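Lista: consumo-compartido
De: Daryna Symonenko
Fecha: 25/07/2022
Asunto: Re: Botellas reutilizables para la oficina, ¿acero o plástico?

Hola a todos:

Contesto a lo de Fourie, que preguntaba la semana pasada:

> Tenemos que renovar las botellas del personal y dudo entre acero
> y plástico rígido. Las que compramos en noviembre a Zudia huelen
> mal y dos ya pierden por la tapa. ¿Alguien tiene experiencia con
> las de Padent? ¿Y con el lavavajillas?
> Fourie

Nosotros usamos las Padent desde hace dos años. Pedimos diez de acero y siguen en uso seis. De las otras, la mayoría se perdieron y una se abolló tanto que ya no se tenía de pie. Ninguna ha cogido olor, y eso que hay quien lleva café con leche.

El punto débil es la junta de silicona de la tapa. Hay que sacarla y lavarla aparte, con agua templada y una gota de jabón, y dejarla secar del todo antes de volver a ponerla. Si se queda humedad debajo, sale moho en pocos días. Los recambios los vende Kolport en bolsas de seis, aunque tardan en servirlos.

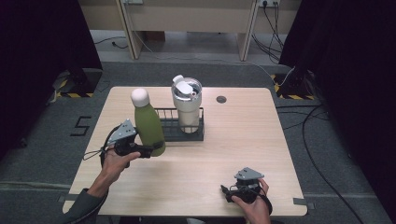
En cuanto al lavavajillas, el fabricante dice que no para el cuerpo pintado. Yo lo hice varias veces y la pintura empezó a saltar por la base. Las que no llevan pintura aguantan bien. Las tapas van en la bandeja de arriba, siempre desmontadas.

El olor de las Zudia puede que tenga arreglo. Prueba con dos cucharadas de bicarbonato y agua caliente toda la noche, con la botella abierta, y aclara bien por la mañana. Con las nuestras de plástico funcionó a medias: se fue el olor a café pero no el de un caldo que alguien dejó dentro un puente entero.

Si al final pedís acero, mirad el diámetro de la boca. Las de boca estrecha necesitan cepillo largo y en nuestra cocina siempre desaparece.

Un saludo,
Daryna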